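**Home build > Arms and grippers > Stemmed glass: hold at the stem or at the bowl?**

### anisa_t

Hello all. I am building a small serving cell at home, on the table in my back room. The arm is a second-hand one, I rebuilt the wrist and the gripper is my own work, version 2. The controller runs Rurkisex, which some of you know from the older thread about cable noise.

The task is simple to say. Take a wine glass that stands on the table with drink in it, lift it a little, set it down again, do not spill. With paper cups and with a short tumbler the arm does this well. With a stemmed glass I have made more than 70 tries and I am still not satisfied.

My first plan was to hold only the stem. I come in low with the fingers open, one on each side, and close slowly. The good point is that the wrist camera stays clear of the rim. The bad point is that the heavy part is all above my fingers, and the glass wants to turn between them like a key.

This is how the approach looks from the wrist just now:
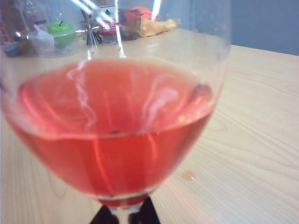 ### Rondonuwu

Nice project. Your problem is friction and lever arm, and no software will save you from it. The stem is thin and smooth, so each finger touches it on a very small spot. Even a small side force on the bowl will rotate the glass around this spot.

What do you have on the fingertips? If it is bare plastic, stop here and put something soft on them first. I used bicycle inner tube, glued with the inside facing out.

### anisa_t

There is thin rubber, but it is hard rubber, from a sheet I had already. I will look for an old inner tube.

I should also give some numbers. The filled glass is 251 grams on my kitchen scale. The grip force I can set only as a percent of motor current, so I don't know it in newtons.

### prititz_bench

I don't agree with Rondonuwu. Soft pads on a stem make it worse. The pad gives way, the glass leans, the drink runs to one side, and then it leans more. I would keep the hard rubber and cut a V groove in each finger. Two V grooves hold a round rod in the right place every time.

Before anything I would change the order of work, in this way:

1. Empty glass, stem grip, lift straight up.
2. Same, with dry rice in the bowl.
3. Same, with plain water.
4. Colored drink only when the first three are boring.

You went to step 4 very early, I think.

### anisa_t

I accept the comment about step 4. My reason was the camera. Plain water is almost invisible for it and I wanted to find the liquid line by color.

Now the part which I did not explain well in the first post. Because of the turning, I also tried a higher grip, at the place where the stem becomes bowl. There the shape is wider and one finger can press against the glass wall. It holds much better, but look at the angle:
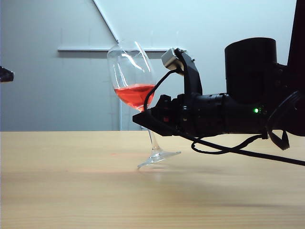
I can repeat this kind of hold many times and the drink stays inside the glass. But I cannot put it back nicely. When the foot is on its edge like so, the only thing I know to do is lower the wrist and rotate it at the same time, and my two motions are not well matched. If the rotation is late, the foot knocks on the table. I have not broken a glass, but I have heard a sound that I did not like.

So my questions are:

- Should I look for a level glass from the beginning, or is it normal to allow the lean and correct it at the end?
- Is the junction of bowl and stem a good place to hold, or am I asking for a crack there?
- How do you deal with the loop of cable under the gripper? Mine hangs near the table and I am afraid that one day it will pull on something.

### Abdul-Rahman Arthur

Good evening from a reader who mostly stays quiet. I did similar work with lab glass.

The junction is fine to hold if the force is low and the finger surface is flat to the glass. What cracks glass is a hard corner. Your finger looks angular to me, so please check with a marker pen: paint the fingertip, close it on the glass, open, and see where the ink is. If the ink is only a line, you are pressing with an edge.

About the lean. I would not accept it. If the hand reaches from the side and sits a few millimeters wrong, the glass turns to fit the fingers. Then you spend your evenings writing code to repair what a better approach would avoid. Measure where the finger first touches. I expect that one side touches before the other.

Cable: tie it up along the arm, with enough slack for the wrist to turn. I would do this tonight, before the pads.

### prititz_bench

+1 for the cable. I lost a tumbler and half a keyboard to a loop like this.

I am less worried about the lean than Abdul-Rahman. A waiter also leans a glass a bit when he takes it. If the drink stays in, and the foot comes down softly, who will complain?

### Abdul-Rahman Arthur

A waiter feels the table with his hand. This arm does not. That is my whole objection.

### Rondonuwu

@prititz_bench your V groove works for one stem diameter. Anisa, do you want to serve with one model of glass or with any glass from the shelf? For me the answer decides everything. For any glass, soft pads.

### anisa_t

For the moment one model. I bought six of them so that I can be brave.

I did the marker test. Abdul-Rahman was right, the ink was a line on one finger and a small patch on the other. I sanded the finger, and now it is two patches, not equal but much better. The cable is still to do, I had no ties in the house and the shop was closed.

There is one more thing where I would like help, and it is the liquid line. I want to stop the motion if the surface comes too near to the rim. From the wrist, the camera looks down into the bowl, and the glass itself makes so many false edges that my simple color threshold goes crazy. I saved 1,557 frames and marked a part of them by hand. In many of them the white curved reflections cut the pink area in pieces, and the bright yellow-orange points at the bottom of the bowl are taken for a different color completely. Also the level seems higher from the wrist than it does from the side. For a person it is easy to understand. For my program it is not.

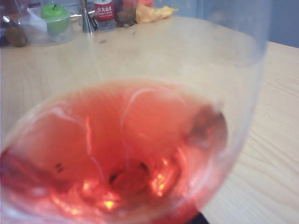 *Jarkville, January*

I write the place and month because I copy this part from my paper notebook, where every page starts so.

Result of the evening: threshold on hue alone, the liquid found in most frames but in several pieces. Threshold on hue plus closing of small holes, mostly one piece, but then the dark blur on the right side of the bowl is swallowed too. I don't know yet what the blur is. It can be a reflection of something, or an object seen through the glass. I moved the lamp and forgot to write down where it was before, so the frames before and after cannot be compared. Stupid, but I write it here so that I do it better next time.

To do: mark the lamp position with tape. Put a plain cloth over the things at the back of the table, the green apple especially attracts the program when I make the threshold wide. Try the side camera for the level and leave the wrist camera for the approach only.

End of notebook.

### Rondonuwu

The last line of your to do list is the correct one, I would start with it. From the side you get the surface as nearly a line. From above you get an ellipse with the whole room reflected in it.

### prititz_bench

Side camera, yes, but then the gripper covers a part of the bowl. In your side picture it comes from the right, so take the level from the left half only and fit a straight line through it. The slope of this line gives you something useful too. If the glass leans and the drink is at rest, the line stays level and the bowl does not. Compare the two and you have your tilt angle without any new sensor.

### Abdul-Rahman Arthur

This is a good idea and I will steal it.

Only one warning: it is true for slow motion. When the arm moves fast the surface sloshes, and the line tells you about the acceleration as much as about the angle. Wait a moment before you measure.

### anisa_t

Thank you all. I will try the line fit with the left half, with the wrist standing still. For the pads I will make one pair in inner tube and one pair with the V groove and test both with the same glass, first with rice this time.

Does somebody have a drawing of a V groove finger which I can print? Mine is held with two M3 screws, but I can change the holes.

### prititz_bench

I have one, for M3 also. I must find the newer file, the old one has the groove on the wrong side. Will post it tomorrow evening.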